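Paromus folding cell: frequently asked questions
Jelwood Automation, product support
Last updated October 2025

What is Paromus?
Paromus is a folding cell for small laundries, uniform hire firms and garment printers. You get the arm, the gripper, the controller and a set of folding routines. The table is optional, as many customers already have a suitable one.

What can it fold?
T-shirts, polo shirts, tea towels and hand towels. Trousers are in testing. We do not support fitted sheets, anything with a hood, or garments with loose straps.

How big can a garment be?
Adult sizes up to 3XL. Children's sizes work, but very small baby clothes are too short for the standard fold.

Does it cope with black clothing and printed shirts?
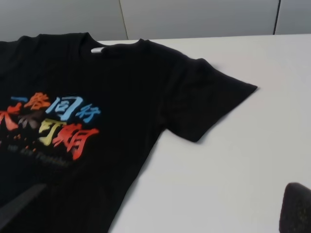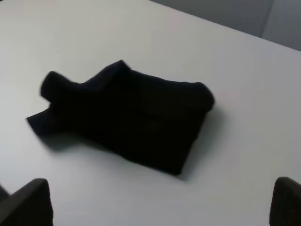

Dark cloth is the thing we are asked about most, and the answer is yes, with some care over lighting. The camera finds a garment by its outline, so the table and the cloth need to differ clearly in tone. A black T-shirt on a white top gives a good outline. Once the cloth is doubled over, the creases are much harder to make out than they are on a pale shirt, and a bunched side with a flap sticking out can be misread. Keep the light soft and even. Large coloured prints on the chest are fine, and no setting has to be changed for them. For white stock we supply a dark mat.

What happens if a fold goes wrong?
The cell checks the shape after each fold. If it is too far from the target it opens the garment and tries again. After a second failure it stops and shows a message on the controller. You can straighten the garment by hand and press Resume, or remove it and press Next.

How fast is it?
Our standard T-shirt fold takes 45 seconds from a flat start. It is slower than a trained person. Most customers run it alongside other work.

Do I have to lay each shirt out flat?
With the basic package, yes. The Fisurura add-on picks from a pile and spreads the garment first. It needs a second arm and adds 16 seconds to each item.

Will the gripper mark the fabric?
We have had no reports of marks on cotton or polycotton. Fresh screen print should be fully cured before folding. Wipe the fingers with a damp cloth at the start of each shift and replace the pads when they look shiny.

Can I teach it my own fold?
Yes. Guide the arm through the fold by hand and save it under a new name. The controller stores up to 48 routines.

Who installs it?
Baláž fits and services the cells for us. Installation takes one working day. You will need a level floor and a normal mains socket.

Can I hire one before buying?
Yes. Hire costs £1,076 a month with servicing included, and the minimum term is three months. If you buy at the end of the term, the first month's hire comes off the price.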